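Week 6: Baking bread with a wet dough

Welcome back! Last week we made the stiff dough, the one that behaves itself. Tonight is its unruly cousin, and I think it's the most fun you can have with flour (I say this every term and I mean it every term).

Flour and water first

Your basic mix is 500 grams of bread flour and 375 grams of water. Bakers write that as 75 percent hydration, meaning the water weighs three quarters of what the flour does. Everything else is measured against the flour in the same way. Salt is 2 percent, so 10 grams. Try working it out for a 400 gram loaf before you look at the back page!

Stir until no dry flour shows, cover the bowl, and leave it for 15 minutes. Gluten starts to link up while it sits, before you've kneaded anything at all. Go back and pull a corner of the dough. It stretches!

Folding

Wet your hand, take hold of one side, lift it high and lay it over the middle. Turn the bowl and repeat on all four sides. Do three rounds with a rest between each. Gisela Painemal, who taught this class before me, used to fold with her eyes closed, and I'd love you to try one round like that. You feel the dough tighten long before you see it.

Shaping

Tip the dough out and go easy on the flour. A smooth surface with a little grip pulls the skin of the loaf tight as you drag it toward you. Too much flour and it just skates.

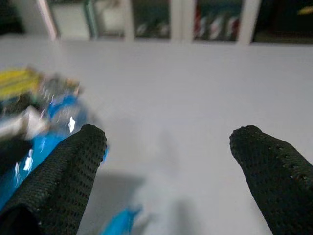 Fig. 13. Smooth, pale tabletop.

For Wednesday: bring a lidded pot, and read the Grajales handout on scoring.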